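June 3, 2024
Oil finish trial, end of week 4

Checked the offcuts this morning before the shop warmed up. The Ruladetti samples are still soft in the corners, and a thumbnail leaves a line. The tin says cured in 3 days. I gave it that in April and I've given it a good deal more since, so either the tin is optimistic or our batch is old. There's no date code on the lid that I can find. 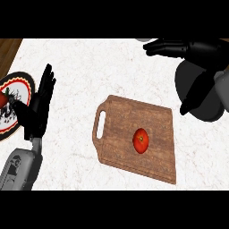
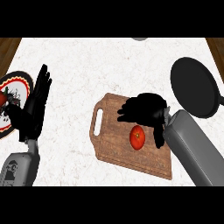

Wamell is the one everybody in the shop likes, and I'm still not sold. It goes on thin, it smells better, and it looks terrific for the first couple of days. Then the end grain drinks it and you're back to a dry, chalky patch that needs another coat. The sales sheet calls this "feeding the wood." I call it not having sealed anything. The places I distrust are the ones with end grain on a tight curve, like the oval handle hole in a cutting board, where a rag skips and the oil pools on the low side. A flat offcut tells you nothing about that. We have been testing flat offcuts for a month and writing down nice results, and I'd like us to stop quoting them until somebody cuts a proper inside curve and does it again.

Water test, repeated: 2 drops per sample, left through lunch. Ruladetti beaded and left no ring. Wamell left a faint ring on the walnut and a worse one on the maple. The plain mineral oil control left a ring too, and it was hard to tell from the Wamell ring without looking at the pencil marks on the back. Given the price difference, that bothers me more than it seems to bother anyone else.

Sanding: we stopped at 200 on everything. Pirham's leaflet wants it finer and claims the finish "locks in" better. I don't see how. A finer scratch gives the oil less to hold on to, if anything. I'm willing to be wrong, but I want to see it on our wood, with our rags, and with the samples shuffled so whoever is judging doesn't know which is which. Last round I knew, and I'm sure it colored what I wrote.

Heat: skipped. The mug test we did in April was useless, the mugs were different sizes and I didn't time any of them. Strike those numbers from the binder. I left the page in with a line through it.

Someone penciled "Deligiannis method??" next to the maple column. If that means wiping on wet and burnishing with brown paper, I tried it years ago on a bench top and got a lovely sheen that was gone by the end of the month. Happy to run it again on a spare piece, but it doesn't go in the main table.

To do:
Cut new blanks with an inside curve, maple and walnut both.
Buy a fresh tin of Ruladetti from a different store and run it beside the old one.
Same mug, same water, a timer.
Relabel the samples on the underside. Pencil is rubbing off.
Rags flat on the rail outside, please. Found a balled-up one in the bin again.

Not ordering a case of anything yet. The maple control still looks about as good as the expensive stuff from where I'm sitting, and the light in here is bad, so that isn't worth much either. Will look again by the window.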